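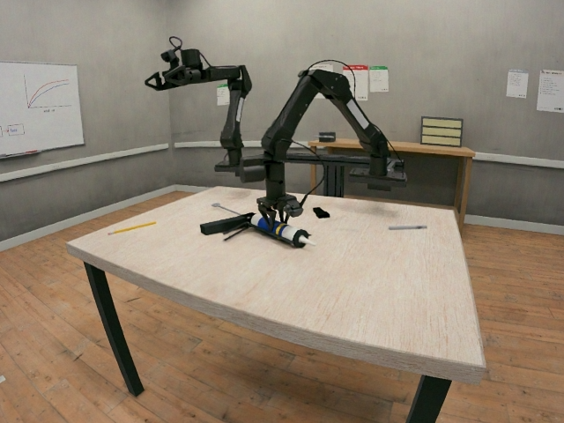

Wood Movement and Flat Work – notes for session 3
Tuesday, May 6, 2025
By Rostyslav Hrynyshyn
Last updated after the evening group, small fixes only

Picking up where we stopped. Shrinkage, grain direction, how to fasten a top so it doesn't split. Finish is next time, don't ask me about oil today.

1. Recap from last session

Wood takes up and gives off water with the air in the room. Below fiber saturation it changes size. Above that point nothing much happens to size, only weight.

Three directions:
Along the grain – next to nothing. Ignore for furniture.
Radial (out from the center of the log) – some.
Tangential (around the rings) – most, often close to double the radial.

Flatsawn boards have tangential movement across the width. Quartersawn boards have radial across the width. So a quartersawn top moves less. Costs more too.

Cupping: flatsawn board dries, the rings try to straighten out. Bark side goes hollow. Draw this one in your notebook, the end grain with the arcs, otherwise you will get it backwards on the bench like half the class did.

2. Working out how much a top will move

Rule we use:

movement = width x change in moisture content x coefficient

The coefficient is per species, per direction. Use the printed table from session 1. If you lost it there are spares in the drawer by the door.

Worked on the board: top 600 mm wide, flatsawn, coefficient 0.003 (made up for easy math, look up the real one for your species). Moisture content goes from 9 percent in winter to 12 in a damp summer, so the change is 3.

600 x 3 x 0.003 = 5.4 mm

That is total across the width. Fix the top in the middle and each edge moves half, 2.7 mm. Fix it along the back edge and the front gets all of it. Both are fine, you just have to know which one you picked before cutting slots.

Common mistake: putting the percent in as 0.03. Gives you a tiny number and you feel great about it. Don't.

Other common mistake: using length. Width only!

3. Fastening

Never glue a solid top to an apron running across the grain. Screwing it down tight is the same problem, slower.

Options:
- Buttons. Small block with a tongue, tongue sits in a groove in the apron. Cheap, make them from offcuts. Grain runs along the tongue or it snaps off.
- Figure-eight plates. Quick. They need room to swivel, so relieve the recess a little at the sides.
- Slotted screw holes. Slot runs across the grain of the top. Washer under the head, snug and then back off a touch.
- Z clips. Like buttons but metal. Leave a gap at the back of the groove on the side aprons.

Metal frames – same rules. Steel doesn't care about humidity, the top does. Slots in the frame, round hole only at the fixed point.

Plywood and other sheet goods: movement is small enough that you can screw straight through. The edging is another matter, keep solid edging narrow.

4. Breadboard ends

Demyd Chornovol's question from last week, wheather you can glue the whole joint if the glue is good enough. No. The end piece hardly changes in length, the top changes in width, something gives. Glue the middle few inches. Outer tenons get pegged through slots.

In summer the ends may sit a bit short of the edges, in winter a bit proud. Normal. Pick the season you want it flush in and tell the customer.

5. Floors, briefly

Long boards, same movement, many more of them. It adds up across the room and not down it. Expansion gap at the walls, baseboard covers it. Let the boards sit in the room they're going into before laying. How long depends on the wood and the room, so check with the meter and don't go by days. Clakby handout has the gap chart, page 19.

Skonine job (the long hall one) buckled in June. Gap had been filled with caulk on both sides. Keep that one in mind.

6. To do before next session

Measure your own project top, work out the movement at both edges. Show the numbers.
Cut one button, bring it in. One good one.
Read the Nakpan pages on adhesives, skip the part on hide glue unless you're curious.
Check the meter reading on your stock and write it on the end with chalk – date as well, people keep forgetting the date.

Anyone still short of lumber, Patik takes orders from the sign-up sheet. Sheet comes down at the end of class. Write the thickness your after, rough or planed, and your name so I can read it.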